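Print this page | E-mail this page

Visit report: the Dralum picking lab at Hegyi

In February our safety group took the bus out to Hegyi to see how another shop runs its robot work. We have two arms of our own at Zumum and a third on order, and our written rules for them come to a page and a half. Dralum has been at it longer and has rules for nearly everything. They agreed to show us the building for a morning and let us copy whatever we liked.

We arrived at 9:15 and signed in at a side door. The front desk hands out safety glasses and a folded card with the house rules. The card is worth describing, as it is the first thing we plan to copy. One side has a floor plan with the stop buttons marked in red. The other side has short sentences in large type. Stay behind the floor tape unless your host is in front of it. Do not hand anything to a person who is holding a pendant. If you hear "stop," repeat it out loud.

The repeating rule came out of a noisy summer when the air compressor stood in the same room. The compressor has since been moved, and they kept the rule.

Before going in we had a half-hour talk about how they do risk assessments. Dralum starts from the published robot safety standards, as we do, but they write one assessment per task. A change of gripper, a change of table or a new kind of object opens a new sheet. They have 145 sheets on file. Most are two pages long and many were copied from an older sheet and edited, which they admitted is the weak point. A copied sheet carries over old answers. Their fix is that the speed and pinch point boxes are blanked on every copy and have to be filled in again by hand.

We asked how long a new sheet takes. For a plain bin picking task the answer was some 28 minutes, done at the table with the arm powered down. We had expected most of a day. Our own forms take far too long, and I think people put off small changes to avoid them.

The main room is long and carpeted in part, with the arms spread out along it. Each station has a laminated sheet at eye level giving the task name, the allowed speed, the date of the last stop test and a list of who may run it. Stop tests are done at the start of every shift. The operator presses each button, watches the arm halt, resets, and initials the log. We looked back through one log and found 345 entries with 3 gaps. Each gap had a note saying the station had been locked out that day.

Lockout is handled more strictly than at our place. Anyone reaching into a bin by hand uses the hold switch first, and for clamps, cables or the gripper itself the arm is powered off and tagged. We have always treated a cable adjustment as a small job that could be done on hold. At Dralum it counts as maintenance — same tag, same log line. One of our group argued this point for a while and did not get anywhere.

The part of the tour I found most useful was the mixed object picking. The rules here cover the objects as much as the robot. No glass. No full or pressurized containers. Nothing with a sharp edge. Bottles go in with their caps on. Balls and cups are allowed in any number, on the view that the worst they can do is roll. Plastic parts are checked for cracks at the end of the shift and thrown out if they have any.

The bins are to be clamped to the table before the arm is enabled. There is also a rule on cable slack, with a drawing: loops should clear the bin wall at the lowest reach of the arm.
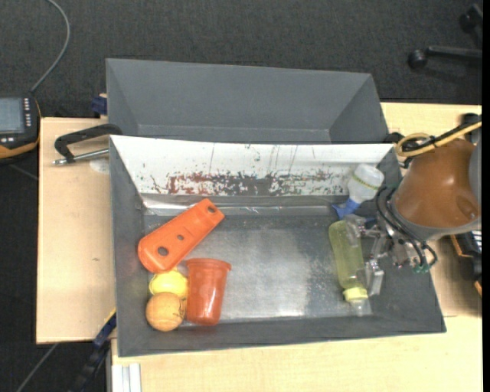

Mixed object picking at Dralum. Two metal bins stand end to end, with clamps along the left side.

Bin wear gets a line on the weekly check. Scuffs and stains are allowed. A raised burr or a lifted panel edge is not, and the bin is pulled until it has been filed or replaced. We have nothing like this in our checks and will be adding it.

Two things we would do differently. The floor tape at several stations was worn enough that I had to ask which side of it I was on. And the training record is kept in a program called Fereo that only the supervisors can open, so an operator cannot look up when his or her own sign-off runs out. The posted list gives names but no end dates. Our hosts wrote both points down.

We finished at noon with sandwiches and questions. Most of the questions were about near misses. Dralum logs them on the same form as a stop test, on the line below, with no separate report unless somebody was inside the tape. They get more of them written down that way. Ours go into a web form that wants a category, a severity and a root cause before it will let you save.

For our next meeting I will bring the visitor card, a blank task sheet and the bin check list. The task sheet needs changes for our conveyor station, as Dralum has no conveyors and the form has no place for them. Copies are in the shared folder under Visits. If you were on the trip and took notes on the battery charging area, please add them, since I missed that part.

E-mail this page | Print this page

We use cookies to remember your settings and to count visits. By continuing to use this site you accept our use of cookies. OK | Cookie settings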